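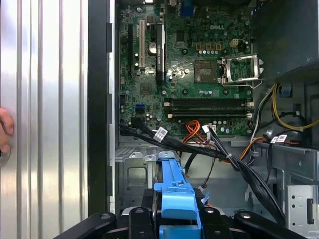

Eino Laitinen wrote under my last entry that one color for all the special days is not enough, and that a person who sees red in a calendar will stay home from work. He asks that we separate the day off from the day that is only observed, before anything goes to print.

I agree with him, so the main part of this entry is about that.

July 9, 2026. Utora wall calendar, edition for next year, second round of the day list.

Starting point: the list from Dindholm has 43 entries. They sent it as one table with two columns, date and name. There is no column for the kind of day. The town festival, the day of the library, New Year's Day and the remembrance day for the old harbor fire all look the same in it. In the first proof I printed everything in red, and this was my mistake.

New kinds, after talking with Eino in the morning:

R – day off by law. Red number, name in bold.
O – observance, people work as usual. Black number, name in normal type.
F – a flag is raised, by law or by custom. Small flag sign next to the number. Can be together with R or O.
L – local to Dindholm only. Name in italics. Can be together with any of the others.

Eino wanted a fifth kind for school holidays. I am against it for this edition. School holidays are periods and the other things are single days, and a period needs a bar across the week. The bar would run over the names of the days. Left open, we look at it again in January when the next order is discussed.

Moving days. I checked how the sheet handles Easter and the days which follow from it. Good Friday, Easter Monday, Ascension Day and Pentecost are all counted from Easter Sunday, so I keep only one date typed by hand and the rest come by formula. I compared with the printed church calendar and there was one difference: Ascension was one day too late. The reason was that I counted Easter Sunday as day zero in one cell and as day one in another. Now all cells use zero. I wrote this also on the first tab in large letters, so that I do not make it again next year.

Mother's Day is more difficult. It is not on the same Sunday in every country, and some buyers of Utora send the calendar to family abroad. Decision: we follow the local date and print no note. Santeri thinks a note would be kind to the readers. I think the square is too small for a note, it already has the name day and the week number.

Days that fall together. When two entries have the same date, the order is R first, then F, then O, then L. If the names do not fit in two lines, the last one goes to the list on the back page. I tested with long names. Three entries moved to the back, and one of them is the day of the choir, for which Santeri Tuominen has already promised a place on the front. He will talk to the choir. It could be shortened to "Choir Day" and then it fits.

The back page now has 57 lines. The font is one size smaller than I would like, but it can be read at arm's length. My own glasses are not a good test for this.

Proof print. Prekeo can make 200 copies for the test round. Paper is 200 gram, matte. With glossy paper the pencil did not hold, and many people write in their calendar with a pencil. The red came out a little brown on the matte sheet. I asked for more magenta and will compare under daylight, near the window on the street side.

The flag sign was too small in the first print, it looked like a dirty spot. I made it larger and moved it to the left of the number. On dates with two digits it now touches the frame of the square – to be corrected, maybe by moving the number also.

Oksanen called and asked if their shop anniversary can be in the calendar as a local day. I said that L is for days of the town, and a shop can have an advertisement in the bottom margin. They were friendly about it, but they would like an answer in writing. I will write to them tomorrow.

Still to do:

Go through the Dindholm list and mark each line R, O, F or L. Eino takes the first half of the year, I take the second.
Ask the town office if the harbor fire day has a flag or not. The old calendars do not agree with each other.
Is it "Independence day" or "Independence Day"? Both are in the list now. I prefer the capital letter in both words.
Change the spelling of the two names with accents, they came out as question marks in the proof.
Send the new sheet to Santeri before he meets the choir.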